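The Gray Stripe Underfoot
How I went looking for the most boring carpet in the store and ended up caring about it far too much

I have never in my life been asked about my floors. People come over, they look at the windows, they look at the bookshelves, they say something kind about the lamp my sister gave me, and then they put their bags down on the carpet without a glance. So it came as a surprise to find myself, in July, lying flat on my stomach in a showroom in Urley with my cheek against a sample square, trying to decide whether the stripes ran warm or cool.

The saleswoman stepped over me. I think she was used to it.

What I wanted was a carpet for the workroom at the back of our building, the long one where everything gets dragged in and out and where the old tan pile had finally given up. It had a track worn down the middle like a deer path. There was a coffee stain near the door that I'd been covering with a chair for longer than I want to admit (and when the chair got moved, with a different chair). I had $3000 to spend on the whole floor, including somebody to put it in, and I wanted to spend less.

My first idea was plain gray. Everybody's first idea is plain gray! It's in every office and every airport, and I figured there was a good reason for that. Then I brought home a plain gray sample and left it on the floor overnight, and by breakfast it had a thread on it, a crumb, and something I took to be part of a leaf. One square of carpet, one night, no visitors. I could see all of it from the doorway.

So, stripes. I called Siwan Powell, who has been laying commercial carpet out of a garage in Ellery since before I could drive, and who picks up the phone by saying "Floors." I told her about the thread and the crumb and she laughed at me for a good long while.

"Solid shows dirt, pattern hides it," she said. "And a stripe hides it best if you don't pick one that's trying to be interesting."

I've thought about that a lot. A stripe that's trying to be interesting has a color in it, usually a lime green or an orange, and it's there to make you feel lively. I had a Cistum sample like that for a week. Charcoal with a thin line of turquoise, quite handsome on its own. Put down next to a desk, a trash can and a box of extension cords, it looked like one more thing asking for my attention, and the turquoise made every other blue thing in the room look a bit off. Back it went.

The one I bought is a Fliltden, low loop, gray on gray. The stripes are close enough together that from standing height they blur into a sort of soft rain, and then you sit down to tie your shoe and there they are again. I love that. I didn't expect to, but I do. It came as planks, so if I wreck one I can pull it up and drop in another, and I bought a spare box for exactly that purpose because I know myself.

Now, direction. I had no idea this was a thing people argued about. Run the stripes the long way and a narrow room turns into a hallway, all hurry and no place to stop. Run them across and the room gets wider but shorter, and the door end starts to feel close. Siwan laid out a few loose planks each way and made me walk up and down while she ate a sandwich. I walked it in shoes, then in socks. I chose the long way, then across, then the long way again, and by then the sandwich was gone and she'd started opening boxes.

We went across. The room had plenty of length to give away, and the stripes pull your eye over to the windows, where there's a maple doing its best.

The room is 400 square feet and it took her 2 days, including the part where the subfloor by the radiator had to be leveled. I helped by staying out of the way and by carrying offcuts to the car, which is the kind of help she asked for. If you're going to do this yourself, and plenty of people do, please snap a chalk line first. Stripes forgive dirt but they do not forgive crooked. A solid carpet laid a hair off square looks fine forever. A striped one laid a hair off square will meet the far wall at a slant, and you'll see it each time you come in with your arms full.

A few things I've learned from living on it:

Vacuum along the stripe, then across it. Going only one way leaves the loops leaning, and in low afternoon light you'll get a two-tone effect you didn't pay for.

Buy felt pads for anything with legs. I bought a pack of 100 and used them up faster than you'd believe, partly on chairs and partly on a cabinet I'd forgotten we owned.

Blot, don't rub. Everyone says it, and everyone rubs anyway. I've rubbed. The loop gets fuzzy and there's a small cloudy patch next to my desk to show for it.

Keep the lint roller handy for pale fuzz, the one thing gray stripes can't swallow. Dark fuzz disappears completely, along with paper clips, pencil leads and one earring back that I have now given up on.

There's a downside, and it's the flip side of that last one. A floor that hides dirt also hides the things you'd like to find. I dropped a tiny black screw in there in October 2019 and spent most of a lunch hour on my hands and knees with a flashlight held sideways. The trick, if you need it, is to get your eye right down at floor level so anything on top of the loops throws a shadow. A stocking over the vacuum hose works too, once you've run out of dignity.

What I really like, though, is how the room behaves now. The old tan used to glow up at you, a kind of weak-tea light on everything, and every object in the room took on a little of it. The gray stays quiet. Black things look black against it and white things look white, and I can tell at a glance what's been left out. It's quieter for the ears as well. I used to hear every footstep from the front office, and these days people appear next to me without warning, so I've had to stop singing.

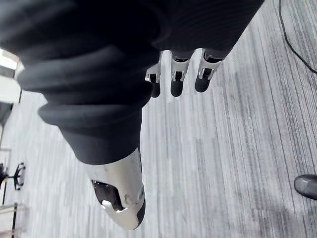
I've still got that spare box of planks under the stairs, and Siwan has already asked if I'm going to do the hallway. I told her no. Then I went and measured it, and I've had a sample leaning against the baseboard out there since last week, stripes running the long way this time, just to see.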